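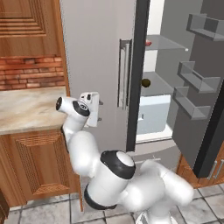 Can the Pluvaten recorder be left in the water through a storm?

It can stay down as long as the mooring was set by these steps and the housing is at least 18 meters below the surface. In shallower water, bring it in before the weather arrives.

Section 4: Preparing and Deploying the Recorder

This section covers a single Pluvaten underwater recorder on a bottom mooring, used for listening to porpoises, dolphins and whales near shore. For towed use behind a boat, see Section 6. Revised 27 Jan 2022.

4.1 Before you leave the lab

1. Wipe the outside of the housing with a damp cloth. Do not use alcohol or acetone on the hydrophone tip.
2. Open the housing on a clean towel. Loosen the end cap screws a little at a time, going back and forth across the cap.
3. Take out both O-rings and look at them under a bright light. Replace any ring with a nick, a flat spot or a hair stuck to it.
4. Put a thin film of silicone grease on each ring. The ring should look shiny, with no lumps.
5. Fit a fresh battery pack. The connector is keyed and only goes in one way.
6. Insert an empty memory card and close the small metal latch over it.

Note: Format the card in the recorder, never on a laptop. Cards formatted on a laptop may record for a few hours and then stop with no warning light.

CAUTION: Do not mix old and new cells in one battery pack. Mixed packs can leak gas into the sealed housing.

4.2 Setting the schedule

1. Connect the recorder to the laptop with the gray cable and open the Prikent setup program.
2. Check that the clock is set to UTC. If it shows local time, correct it now. Times cannot be fixed later without going through every file by hand.
3. Choose a sample rate. For porpoise clicks, use the highest setting. For large whales, the low setting is enough and the card will last much longer.
4. Set gain to Medium. Use High only at sites where an earlier recording came back too quiet.
5. Enter the station name, using the same spelling as the deployment log.
6. Press Save, wait for the green message, and unplug the cable.

Note: Raili Peltonen keeps the master list of station names for the Marar survey. Send new names to her before the trip – she will check them against the older sites.

4.3 Bench test

1. Close the housing and tighten the screws evenly by hand. Do not use a power driver.
2. Start the recorder with the magnet. The light blinks slowly when it is recording.
3. Jingle a set of keys near the hydrophone, and say the station name and the time out loud.
4. Leave the unit running for 24 hours.
5. Stop it, open one file from the start and one from the end, and listen for the keys in the first.

If the last file is missing or short, change the card and repeat the test. If it fails a second time, tag the unit and give it to Venkatesh Shetty.

4.4 Putting the mooring in the water

1. Contact the harbor office with the position and keep a copy of the reply on board.
2. Lay out the anchor, acoustic release, recorder and float on deck in that order. Check each shackle for a seizing wire.
3. Talk to the release with the deck unit and confirm that it answers.
4. Start the recorder and watch for the slow blink.
5. Watch for animals. If any whale or dolphin is within 200 meters, put the engine in neutral and wait.
6. Lower the float first, then the recorder. Keep the line moving and hold no slack on deck.
7. Let the anchor go on the skipper's word. Write down the time and position at once.

CAUTION: Stand clear of loops in the line when the anchor is released. Gloves and a life jacket are required for everyone on the stern.

Note: Plain rope stretches and hums in strong current, and the hum lands in the same band as many whale calls. At tidal sites use the faired line from Stuvska.

4.5 Deployment log

Fill in the log before the boat moves off. Record the serial number, water depth, bottom type, sea state, and any animals seen. Blank boxes are a problem in October, when the season's files are sorted. Write "none" if there were none.

Questions about recovery dates go to Anitha Hegde.

We use cookies to remember your settings and count visits. Accept | Manage choices

Continue to Section 5: Recovery and Rinsing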